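Sidham Planner Gallery – Meal Assembly Bench

Apr 23, 2018

Posted by Adeel Lodhi

This page collects notes and pictures from the meal assembly work on the Sidham motion planner. The task is simple to state: given an order, put the right packaged items on a serving tray with two arms sharing one table. Most of the effort went into the software between the order and the first joint command. The entries follow the order in which the modules run.

1. Order parsing and item models

Orders arrive as a short text file and are turned into a pick list. Each item on the list points to a geometry model and a grasp table. Bottles, boxes and bars use plain primitives. Wrapped goods do not, as the film adds volume that is not part of the food and moves when touched. The model library stands at 393 entries, and Ragnvald Solberg maintains the merge script that keeps duplicates out of it.

2. Grasp selection for wrapped goods

The grasp module (Nosari) samples 300 candidate poses per item and scores each one for finger clearance against the container wall and the neighboring items. Clear plastic gives poor depth returns, so the score leans on the color image for edges and uses depth only for the approach height. Candidates that would close on loose film alone are dropped before ranking.

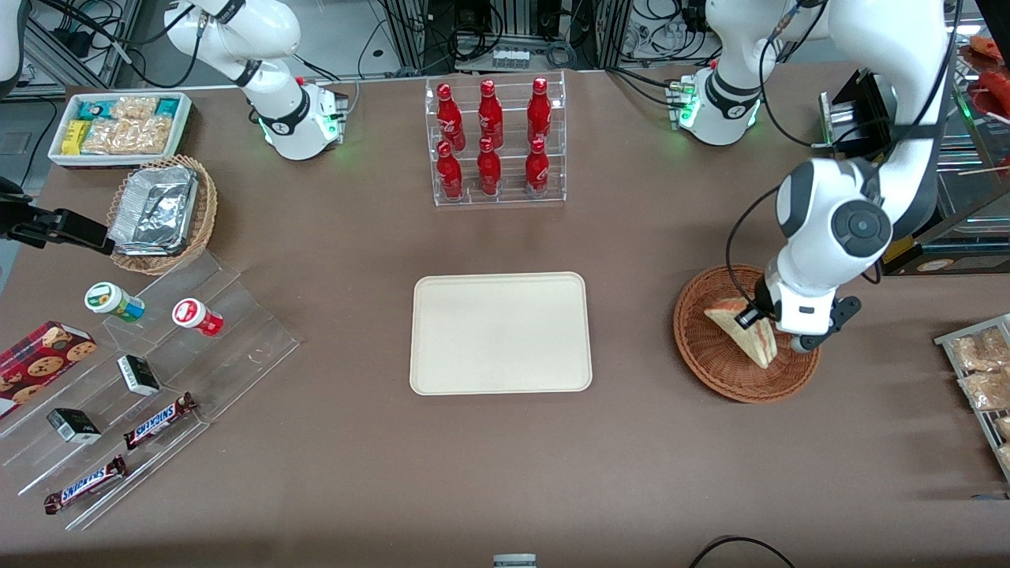
Sandwich pick from the round wicker basket, with the cream tray still empty. The other gripper is on the side with the foil containers. The bottle rack sits between the two arm bases and is treated as a fixed obstacle.

3. Two-arm scheduling

Truvholm is the scheduler. It assigns each pick to an arm by reach, then reserves a swept volume over the table for the length of the move. If two volumes overlap, the arm with the shorter remaining path goes first and the other holds at its last safe waypoint. Earlier builds replanned both arms on every conflict – correct, but slow. The present build replans only the arm that is holding.

The tray region has its own lock. An arm may hover outside it with an item in the gripper, but only one may enter at a time.

4. Logging and replay

Myklebust records joint states, gripper width, camera frames and planner decisions against a single clock. A replay can be started from any decision, with the planner swapped for a newer build and the recorded sensor data left alone. The archive holds 1,240 runs, of which 1,025 replay cleanly on the current message format. The rest predate the format change in September and need the converter.

5. Open items

Film tracking after lift is still missing. The collision model keeps the wrapper at its resting shape, so placement margins on the tray are wider than they need to be. Grasp tables for foil lids are in review. Send replay files with bug reports – a run number and the planner build are enough to start with.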